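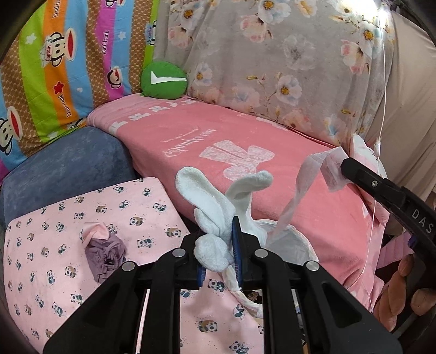 White knit socks near the pink blanket, from the mixed load.

5/15/23

Detergent dosing again. Won sent the new powder with a sheet saying half the usual scoop does the same job in cold water. I don't buy it yet. Their sheet gives no water hardness, no load weight, and the "before" swatch looks like a different cotton from the "after" one.

Ran it on Hilham tap water at 30 grams, then the old powder at the same weight. Same cycle, same soil strips (tea, cooking oil, garden dirt). Tea came out a shade lighter with Won. Oil, no difference I could see under the lamp. Dirt was slightly worse, if anything. Bo-ram Heo read the strips blind and put two of the tea ones in the wrong order, so I wouldn't lean on the tea result either.

The Rosthorpe people keep quoting their trial of 377 households. Fine, but those were people filling in a card about how clean their own wash felt, and they knew which box they had. I'd trade the lot for 17 decent strips and a reader who hasn't seen the label.

Drain meter says 3545 at end of day. Forgot to write down the start, so water use for this batch is lost. My fault.

Residue: dark cloth rinsed once in the basin still felt slick with both powders. Could be the basin. Scrub it before the next go.

To do
- Repeat with Hullosdale water, much harder than ours
- Plain water control, which we should have had from the start
- Bo-ram to cut new strips from one bolt
- Ask Won what cotton they used. Asked once already, no answer.

Not changing the dose on the wall chart until the hard water runs are in, July at the earliest.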